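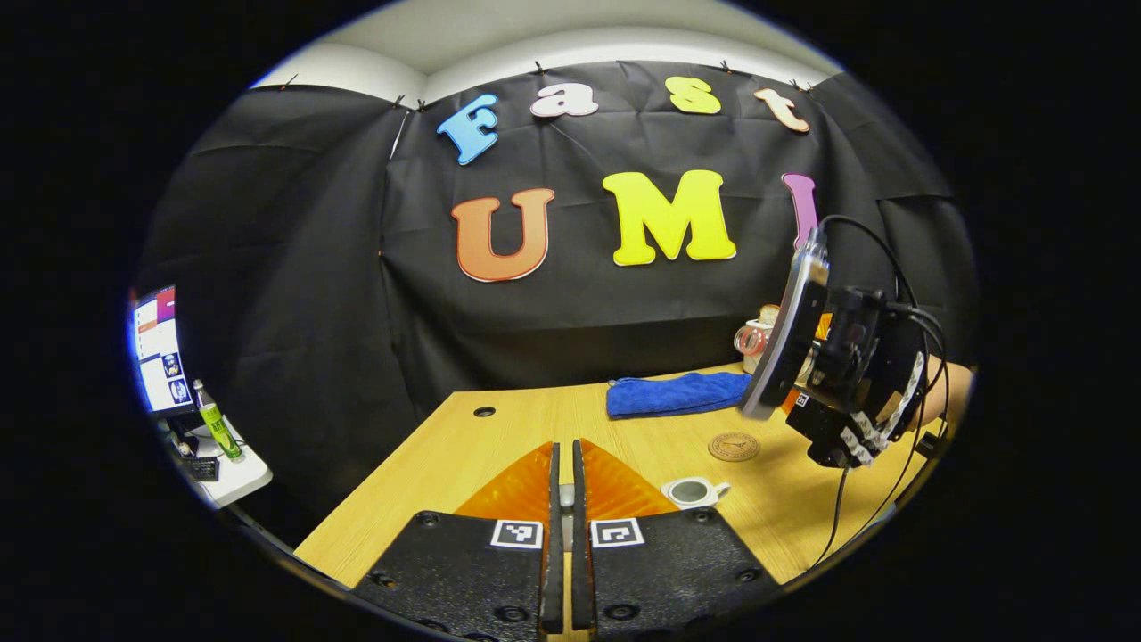 A morning with the hand-held grippers at Brellwood

I've been promising you all a write-up of the Brellwood visit for ages, so let's get into it. For anyone new to the blog, I run the small automation bench at Dondmont, where we mostly pack awkward little household things into boxes, and I'm shopping for a better way to show our arms what to do. Teaching them with a pendant is slow and I am terrible at it. So when Kartini Manurung wrote and said come over on 20 June 2022 and wreck some of our stuff, I packed a sandwich and drove the 268 miles.

First impression of the room: it's cheerful! There's a black cloth hung up behind the table with big colorful letters on it, "Fast" on top and "UMI" underneath, and the F is tilted like it's had a long day. I had pictured glass walls and hairnets. What I got was a wooden table, a desk full of cords, and a blue microfiber towel that I would get to know very well.

The black one with the soft fingers

Kartini handed me this one first. Two parallel fingers, each a narrow black plate with orange see-through triangular pads fanning out behind, and square black-and-white marker tags on both sides of the gap. You hold it, you squeeze, you do the task yourself, and the recording goes off to be turned into something an arm can follow.

I started with the little white cup, going for the handle. Got it on my second try, and then of course I got cocky and went for the cork coaster. Have you ever tried to pick up a flat round thing from a flat table with two fingers? You slide it, you chase it, you say a word you shouldn't say in somebody else's lab. Kartini's trick was to drag it to the table edge and take it from there, and that worked every time I did it her way (I did not always do it her way).

The soft pads are lovely on the cup. They give a bit, so you don't have to be lined up perfectly. On the towel they were even better. I folded it in half, then in half again, and it looked like something from a decent motel.

My one gripe is the wrist. After 15 minutes I was holding my elbow with my other hand. I'm not a big person, and Kartini says the taller folks complain less, so maybe it's just me. I'd want to try it with a strap, or a lighter battery, or both.

The other one

Štěpánka Koubek was across from me on the second gripper, the dark one with the silver-gray curved plate at the front and the white segmented fingers. It has black cables looping off the top and trailing down toward the table, and I'll say right now that the cables would drive me up the wall. She's used to them. She flips them over her arm without looking, like somebody with long hair and a scarf.

We swapped halfway through. The white fingers felt firmer to me, and I liked that on the coaster, where I wanted to feel the table. I liked it a lot less on the clear mug, where I kept thinking I'd knock it over. Štěpánka said that feeling goes away after a day or so. I believe her, but I'd be training temps, and I have them for a week if I'm lucky!

We ran the same 5 tasks on each: cup, coaster, mug, towel fold, and putting the cup on the coaster. I was quicker with the black one on everything except the coaster. Štěpánka was quicker than me with both, by a lot, and was polite about it.

Cameras and the boring stuff

The wide-angle view took some getting used to when we played things back. The table bends at the edges and your object looks miles away until suddenly it's huge. Kartini likes having that much table in the shot, and after watching a few of my own clips I see the point, you can tell where the hand is headed well before it gets there.

I asked how many demos they'd want before trusting an arm with a job like ours. Her number was 1,000, for a mixed bin. I made a face. For one item in a fixed tray she'd start a good deal lower, and she's going to send me what they used on the Khokhar job so I can compare.

We also talked controllers over lunch. We run Pitach boxes at home and she hadn't hooked one up before, so that's an open question. She wants to try it in September at our place, with our arms and our ugly boxes.

I've asked to borrow the black gripper for that visit, plus a spare set of pads. If you've used soft pads on shrink-wrapped stuff, leave me a comment, I'd love to know how long they hold up.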